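Home Maps Guidebooks Day trips Contact

Print this page | E-mail to a friend

Wanell to Chisholm Touring Map, folded sheet

4 minute read

I've been driving the road between Wanell and Chisholm since I was tall enough to see over the dash, and I still got lost near the Jaltum turnoff last June. So I'm very pleased to have the new Disik map in the shop! It's item number 3603 if you're ordering by phone, and you can ask for it by name if you can't remember that.
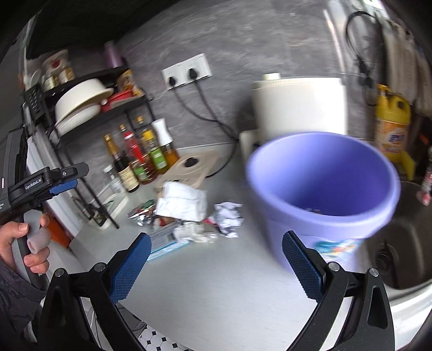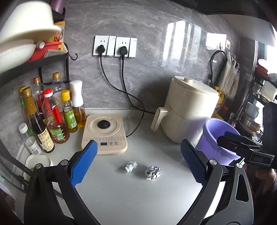
Kitchen counter - the purple bucket first, then the two bits of crumpled foil.

The map covers the whole 253 kilometres, including the loop out to Jaltum Lookout that the old edition chopped in half. One side is the full route. The other side has street plans of Wanell and Chisholm, with a bigger drawing of the lookout and the walking tracks near it. It's all on one sheet, so you won't be fishing under the seat for part two while somebody else is trying to drive.

There are 16 numbered stops, running from north to south. I'd have put them the other way round, seeing as most people start in Wanell at the southern end, but you get used to reading them backwards (I did, eventually). Each has a few lines beside it telling you what's there, where to park and whether you can get a caravan in and out again. The caravan notes are my favourite part. Stop 11, the old stone bridge, has room for three or four cars and nowhere to turn anything longer, and it's good to have that in writing before you've got a queue behind you.

Jaltum Lookout gets the most space. It's 386 metres above sea level, which doesn't sound like much until you've walked up the last bit from the lower car park with a thermos and a folding chair. On a clear morning you can see right down the valley to the lake at Chisholm. Go before nine if you can. By lunchtime the light is straight overhead, the hills go flat and grey, and there's usually a coach in.

Dymphna Ó Flaithearta drew the map and walked the tracks for it, and I think it shows. She's marked where the handrail starts on the steep side, where the gravel gives way to boardwalk, and the one seat that's out of the wind. The colours are soft greens and browns, with the sealed roads in red and the unsealed ones dashed. The lettering is bigger than it was on the last edition, and I can read it without my glasses in decent light. Not at dusk, mind you.

A few things I'd change. The fold is a bit stubborn, and it took me several goes to get it back to the size it came in. The picnic symbol and the toilet symbol are too alike. And the ferry at the Chisholm end is drawn as if it runs all day, but it stops for an hour at lunch and doesn't go at all on a Tuesday, so ring ahead if you're counting on it.

The paper is the coated kind. I've had mine in the door pocket through a wet winter and it's still in one piece, though the corners have gone furry. If you like to write on your maps, use a ballpoint, as felt tip sits on top and smears.

Vojtěch Kubíček, one of our regulars, wrote in to ask whether it's any use to cyclists. Yes and no! The climbs are marked with little arrows and the water taps are on there, but the distances are only given between numbered stops, so you'll be doing some adding up. The shoulder is narrow from the stone bridge to the Jaltum turnoff and the map doesn't say so. I'd take the back road through the orchards for that stretch - it's the dashed line just to the west.

What's in the packet

Folded map, printed both sides
Loose card with ferry and visitor centre phone numbers
Clear plastic sleeve with a press stud

The old edition is still on the shelf at a lower price while we have any left. It's fine for the Wanell half. I wouldn't rely on it past the turnoff, where the road has been moved to the other side of the creek.

We post maps flat if you ask, otherwise they go folded in a padded envelope. If you're passing through Wanell you can pick one up at the counter, and I'm happy to mark the good bakery on it for you.

Print this page | E-mail to a friend

Back to Maps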